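Twisted handle carrier bags, handle pulling out of the patch

tkolev
Posted Thursday, 09:12
We run a small packing bench at Drudside and switched to brown kraft carriers with string handles in November. Failures are nearly all at the handle patch: the string pulls out of the glue line on one side and the paper itself stays sound. Load is jars, well inside the stated limit of 6 kg. Paper is 100 gsm. Is this a glue problem or a paper problem? Supplier (Gidden) says paper and wants to sell us the heavier grade.

boris_t
Posted 09:40
Glue. If the paper were too light you would see a tear running down from the lower edge of the patch. A string sliding out with the patch still stuck down is a bond failure between string and patch. Peel one apart and look at the string. Bare string with no fibres on it means the adhesive never took.

omerovic_k
Posted 10:05
Partly agree. The same symptom appears when the bags have been stored too dry. The glue film goes brittle and lets go in one piece. Where is the stock kept?

tkolev
Posted 10:31
Mezzanine, above the heaters. Pallet of 2,000, shrink wrap removed on arrival. Peeled three of them. String comes away clean, a shiny channel left behind in the glue.

omerovic_k
Posted 10:44
Then I would move the pallet before blaming anybody. Put the wrap back on, store at floor level, leave it a week and test again.

boris_t
Posted 11:02
A shiny channel is a cold joint. The glue skinned over before the string was pressed in. Storage does not produce that. We had the same with a batch from Oker and they replaced it once we sent peeled samples.

S. Mekonnen
Posted 11:58
Two separate points.

1. A static rating tells you very little about carrying. Walking adds a repeated jerk load, and most people pick up by one handle first, so one patch takes everything for a moment. Test by hanging the loaded bag and lifting it 200 times through a short drop. Record which side fails.

2. Check how the bags are opened at the bench. If the packer pulls on the string to open the mouth, the pull is across the patch, which is the weakest direction for that joint. Hold the paper at the top edge and leave the strings slack.
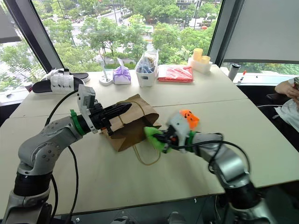
It adds a second or so per bag and takes the side load off the joint altogether. We changed this on our own line before touching the specification, and returns came down enough that the heavier grade was dropped from the order.

boris_t
Posted 12:20
Point 2 will not rescue a cold joint. It only hides it.

S. Mekonnen
Posted 12:27
Agreed, if the whole batch is bad. He has peeled three bags, and all three had failed already. Peel some unused ones from the middle of the pallet.

vgeorgiev
Posted 13:15
Does anyone have experience with flat paper handles instead? Kovačević lists them at the same price. Larger glued area, no string to pull out.

omerovic_k
Posted 13:33
Better bond, worse in the hand with jars. They also crease when packed flat and customers complain about the look. I would stay with string.

tkolev
Posted 16:48
Peeled ten unused from the middle layers. Seven held and took fibres with them, three had the shiny channel. Sending the three to Gidden. Pallet is coming down off the mezzanine as well. Will run the lift test on Monday and post which side goes first.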